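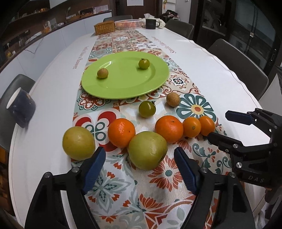 Cemstead Home Energy Checkups: Frequently Asked Questions

What is a checkup?
A visit to your home by one of our assessors, who looks at insulation, drafts, heating, hot water and lighting. You get a written report with suggested fixes, listed by cost.

Who can book one?
Any homeowner or renter in the Cemstead service area. Renters need the owner's written permission before we open an attic hatch or crawl space.

How long does it take?
Most visits are done in a morning. Larger homes may need a second visit.

Will you run a blower door test?
Yes, unless there is a wood fire burning or known asbestos in the home. Please let the fireplace go cold the day before.

What should I have ready?
Your last 6 electric bills and, if you heat with gas or oil, the same for fuel. Online statements are fine.

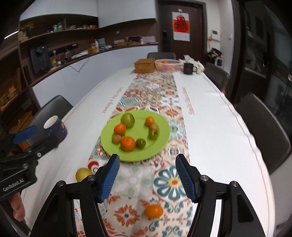
Where does the assessor set up?
The assessor needs an outlet and a flat surface for a laptop and the bills. A dining table works well. Please clear one end of it - a tablecloth and runner can stay on, and so can a plate of fruit in the middle. Keep loose papers out of the way during the blower door test.

Do I have to buy anything afterward?
No. We don't sell windows, furnaces or insulation. The report is yours to take to any contractor.

My report mentions a draft rating. What does it mean?
It compares the air leaking into your home with similar homes nearby. A lower number means less leakage. The assessor's notes on the last page say where the leaks are.

Can I change my appointment?
Yes, up to five days before the visit. Call the office and ask for extension 101.

Who do I contact about a report I already have?
Kenza Zerouali handles report questions. For visits made before April, ask for Adel El Ouafi.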